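The Ferry to Birneck
Posted Jun 9, 2021

Ok so this one is short, wrote it in two sittings, be kind.

The last ferry to Birneck left at 5 and she missed it. Of course she missed it. The bus from Wumemach had sat behind a hay truck for most of the valley and the driver wouldn't pass, not on those bends, not with the sun in his eyes.

She stood on the dock with her bag. August. Gulls. The boat already small out there, its wake going flat.

"Next one's at 8," said the man in the ticket booth.

"Tonight?"

"Tomorrow morning."

Great. She sat down on the bag. Inside the bag was a dress she hated, a pair of shoes she hated more, and a letter from her brother that she had read on the bus so many times the fold had gone soft. Come before the funeral, it said. Not the day of. Before. There are things to go through.

Things. He meant the shop.

The shop was called Shezi, which was not a word in any language. Their father had got it off a crate that washed up the year he opened. Fishing line, candles, batteries, licorice, whatever people ran out of. He sold it all at the price it said on the sticker and not a cent less, not even to his own kids. She once paid full price for a birthday candle. For her own cake.

"Is there a hotel?" she asked the booth.

"There's the Altotell."

"Is it any good?"

He thought about it for so long that she picked up her bag and went.

The Altotell had one lamp on. A woman in slippers gave her a key and said it was 95 for the night, breakfast if she was up before the bread ran out. She paid it. The room smelled like soap and old curtains. The window looked straight over the water, and if you leaned there was Birneck, a low dark line with three lights on it. One of them was probably the shop. Her brother would be in there with his boxes and his lists, keeping the radio on so it wasn't quiet.

She called him. It rang and rang.

"I missed the boat," she said when he finaly picked up.

"You always miss the boat."

"There was a hay truck."

"There's always a hay truck." But he laughed a bit. Then nothing for a while, just the radio behind him. "I found the jar," he said.

"What jar?"

"The candle jar. It's got your name on it. It's money, it's – hang on. I counted it. There's 1000 in here."

She sat down on the bed.

"What do you mean, my name?"

"On a piece of tape. And there's one for me too. Same amount. Everything we ever bought off him, I think. Every stupid licorice. He must have just put it in and put it in, and then rounded it up." His voice went funny. "He even rounded it up."

She didn't say anything. Out over the water one of the three lights went off, and then came on again.

"Was that you?" she said.

"Was what me?"

"The light."

"Oh. Yeah. Kicked the plug."

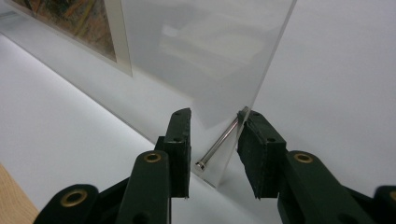 She had been mad at him since she was nine, was the thing. It was a tidy sort of anger and she'd kept it nice. At home she had a desk by the wall with hardly anything on it, white top, a clear panel standing up on it and a thin silver rod leaning against the lower part, and visitors would say how calm, how do you live like this. Easy. You grow up over a shop with nets hanging off the ceiling and a bucket on every stair. You move far away and you buy nothing. She'd thought that was hers, that plainess, she'd thought she made it up herself. But he never bought anything either. Same coat, same knife, same cup.

"Are you still there?" her brother said.

"I'm here."

"I haven't touched the coat. I did everything else but I can't do the coat."

"Leave it. I'll do the coat."

"Ok."

"Is there any licorice left?"

She heard him get up. Heard the drawer, the one that stuck, and then the bang when it didn't stick anymore.

"Loads," he said. "It's ancient."

"Save me some."

"It'll cost you," he said, and then they were both laughing, and then they both weren't, and she held the phone with two hands and listened to him breath.

She didn't sleep much. Was down before the bread ran out, but only just, and the woman in slippers wrapped the last two rolls in a napkin without being asked. The dock was wet. The man in the booth was the same man, same sweater, like he'd been left there overnight.

"Birneck," she said.

"Single or return?"

She looked at the boat, which was right there, tied up, not going anywhere without her for once.

"Single," she said, and counted out the coins, and pushed them under the glass.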